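Plolinar

Plolinar is a thick red pepper relish from the river town of Tanditz and the farms around it. It is made from sweet red peppers, vinegar, salt and garlic, cooked down and packed into jars for the winter. In Tanditz it is eaten with boiled potatoes, cold pork and bread.

Name and origin

The name comes from a local word for the wide pan in which the peppers were once cooked outdoors. The oldest written recipe is in a household book kept by the Peixoto family, who ran an inn near the ferry landing. It calls for 30 peppers and has no garlic, which was a later addition. The town had 3,515 residents at the last count, and most of the older streets still have a shared cooking yard.

Preparation

The peppers are roasted until the skins blacken, then peeled, seeded and chopped. They are simmered with vinegar and salt for up to nine hours. Garlic goes in during the last hour. The relish is left to stand for 21 days before it is opened.

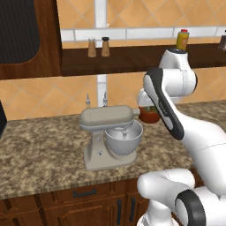 Storage customs differ between the two banks of the river. On the north bank plolinar is kept in stoneware crocks under a layer of oil, and a single crock may last a family until spring. Households on the south bank use glass, usually in small jars like the one held over the counter near the mixer bowl, and finish each within a week of opening. The writer Catarina Marinho traced the difference to a pottery at Caldeira that delivered only to the north side.

Varieties

Green plolinar is made in June from unripe peppers and is sharper in taste. A smoked version is sold at the Sunday market. Caldeira cooks add plums, which many people in Tanditz do not accept as plolinar at all.

Commercial production

The Traltport cannery began selling plolinar under its first manager, Rui Peixoto. Its product contains more sugar and is cooked for a shorter time than the homemade kind.

See also: Pepper relishes; Pickling; Tanditz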